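Contra la norma de celda única

Las guías internas de seguridad para brazos colaborativos suelen redactarse pensando en una celda de producción: una máquina, una tarea, un perímetro. El borrador que Pleltau sometió a consulta el 29 de abril de 2025 conserva ese supuesto y lo extiende a los laboratorios de manipulación. Considero que es un error de alcance, y que conviene corregirlo antes de la versión de junio.

En un laboratorio, la zona de trabajo se comparte entre varios brazos y con material que no pertenece al ensayo en curso. El borrador dedica 48 apartados al manipulador y 2 al entorno.

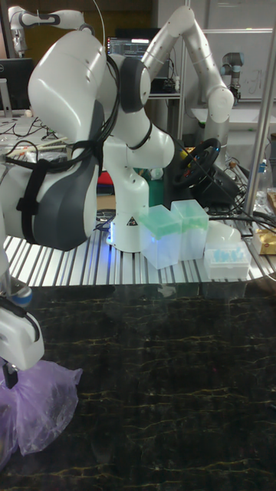
Brazos sobre mesa de perfil de aluminio, con cajas de puntas de pipeta junto a la base.

La primera omisión es el cableado externo. El texto regula la sección del conductor y el conector, pero no la holgura del haz en los extremos del recorrido articular. Un haz sujeto con correa se comporta bien en la postura en que se fijó; en las demás hay que comprobarlo. Propongo que la comprobación se haga a velocidad reducida, en todo el volumen declarado, y que se repita tras cada cambio de herramienta.
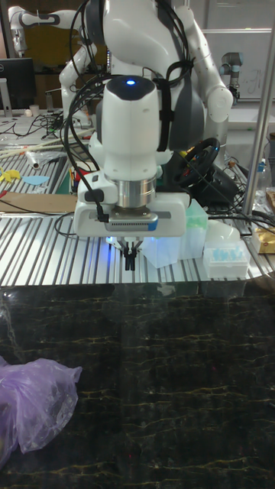
Zinash Chala objeta que ese requisito ya figura en el manual de integración de Vorkik y que duplicarlo en la guía solo genera versiones divergentes. A su juicio, bastaría una remisión.

La objeción es razonable en lo formal. Sin embargo, el manual obliga al integrador, y en un laboratorio quien recoloca el haz suele ser el usuario.
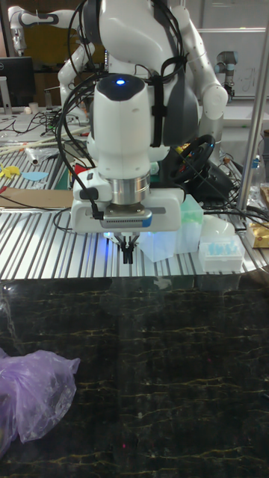

La segunda omisión es el inventario de la superficie. El borrador exige registrar la pieza manipulada y calla sobre el resto. Una lista útil incluiría todo objeto situado dentro del alcance de la herramienta, sea o no objeto de la tarea: el recipiente transparente a la derecha de los dedos de la pinza, pero también el volante que queda detrás, los palillos largos y los recortes de papel. Cada elemento debería llevar una indicación de si puede desplazarse o no. 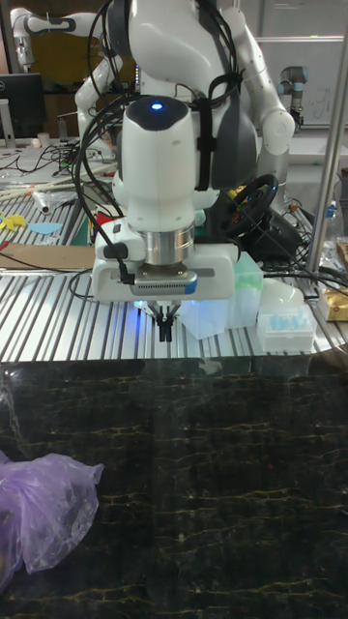
Texto que propongo

Apartado 1. El responsable del ensayo registrará los objetos presentes en el volumen alcanzable antes de habilitar el movimiento.

Apartado 2. Los indicadores luminosos del brazo no sustituirán la verificación del estado en el controlador.

Apartado 3. Los registros se conservarán 70 días.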